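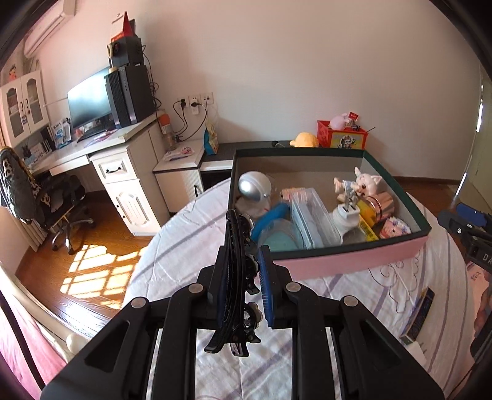
About Clarnel

Clarnel is a hip-hop and R&B blog. We post new songs, lyrics, production credits and release dates, and we correct posts when the credits change. The site began in January as a mailing list called Plodex, with 70 readers. It now has more than 3270.

Three of us write the posts. Vass handles lyrics, and Grultitz runs the archive of mixtapes and radio rips — the oldest part of the site.

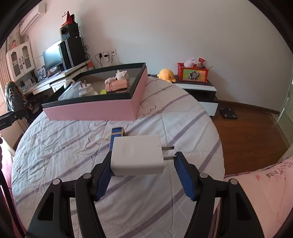
White power adapter on the table.

How we post

A track goes up once we know who produced it. If we only have a rumor, we say so. Lyrics are typed by ear and usually follow within 8 hours. Send fixes through the contact form with the song title and the line.

We don't post leaks from unfinished albums, and we don't take money for coverage.

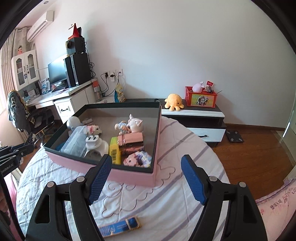

One subscriber wrote in that the producer credits are the reason to keep reading, and that the archive needs a search box. We are working on the search box.

Page updated 4/16/21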